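Perles, fils et bracelets : comment sont faits les bijoux que l'on range

Fiche de lecture, dès 8 ans

Un bijou posé sur un lit paraît simple. Il est pourtant composé de plusieurs pièces, fabriquées dans des matières différentes, et chaque matière a ses propres besoins. Avant de ranger des bijoux dans une boîte, il est utile de savoir de quoi ils sont faits. 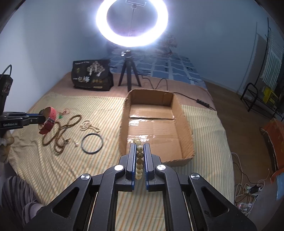 Une perle est un petit objet percé d'un trou, ou parfois collé sur une tige. Le trou s'appelle la perce. Son diamètre se mesure en millimètres. Si la perce mesure 2 mm, le fil doit être plus fin, sinon il ne passe pas. S'il est beaucoup trop fin, la perle bouge et ses bords finissent par user le fil.

Le bois

Le bois est une matière légère. Un long collier de perles en bois pèse donc moins lourd qu'un collier de même taille en verre. Le bois contient de minuscules canaux, qui servaient à transporter l'eau dans l'arbre. Quand l'air est humide, il absorbe un peu d'eau et gonfle. Quand l'air est sec, il se rétracte. Ces changements sont trop petits pour être vus à l'œil nu, mais ils peuvent créer des fentes si on les répète souvent. On ne lave pas un collier en bois sous le robinet. On l'essuie avec un chiffon doux.

La perle blanche

Une perle fine ou une perle de culture se forme à l'intérieur d'un coquillage, par exemple une huître. L'animal dépose autour d'un corps étranger des couches très minces d'une substance appelée nacre. La nacre contient surtout du carbonate de calcium, comme la craie. Elle est tendre : une clé ou une pièce de monnaie peut la rayer. Le parfum et le vinaigre l'abîment aussi.

Il existe également des perles d'imitation, en verre ou en plastique, recouvertes d'un vernis brillant. À distance, il est difficile de les distinguer des autres. Les bijoutiers les examinent à la loupe, près du trou, là où le vernis s'écaille en premier.

Le caoutchouc

Le caoutchouc naturel provient du latex, un liquide blanc qui coule de l'écorce de l'hévéa. Il est élastique : on l'étire, puis il reprend sa forme. La lumière du soleil et la chaleur le font vieillir. Il devient alors dur et cassant. Un anneau en caoutchouc se conserve mieux dans l'obscurité, par exemple dans une boîte fermée.

Le bracelet de montre

Un bracelet de montre percé de trous se règle à la taille du poignet. Une boucle à ardillon comporte une petite tige qui entre dans l'un des trous et bloque la bande. Pour ranger la montre, on peut la poser à plat sans serrer la boucle. Si la bande reste pliée au même endroit pendant des mois, le pli marque la matière.

Les signes sur les perles

Certaines perles rondes portent des caractères ou des dessins foncés. Ils peuvent être gravés, c'est-à-dire creusés dans la matière, ou imprimés à la surface. Un signe gravé résiste mieux au frottement. Un signe imprimé s'efface peu à peu au contact de la peau et des vêtements.

Pourquoi les colliers s'emmêlent

Un collier est une ligne souple. Dès qu'on le secoue, ses parties se croisent, passent les unes sous les autres et forment des boucles. Plus la ligne est longue, plus le nombre de croisements possibles augmente. Un collier de 100 cm s'emmêle donc plus facilement qu'un collier de 25 cm. Un fil mince se glisse aussi entre les perles de son voisin.

La méthode de rangement

1. Étaler les bijoux sur une surface souple, comme une couverture. Une perle qui tombe n'y roule pas loin.
2. Défaire les nœuds avec les doigts, sans tirer. Tirer resserre le nœud.
3. Fermer les fermoirs.
4. Placer au fond de la boîte les pièces lourdes, puis les pièces légères.
5. Mettre les boucles d'oreilles dans un petit sachet, par paires.

Une boîte en carton ondulé convient bien. Le carton ondulé est formé d'une feuille en vagues collée entre deux feuilles plates. Les vagues retiennent de l'air et amortissent les chocs. Le ruban adhésif collé sous la boîte maintient les rabats fermés.

Vocabulaire

Ardillon : tige métallique d'une boucle.
Nacre : matière brillante produite par certains coquillages.
Pendentif : petit objet suspendu à un collier ou à un fil.
Perce : trou d'une perle.

Fiche nº 344, éditions Clalora, collection Tusero. Mise à jour : 20 novembre.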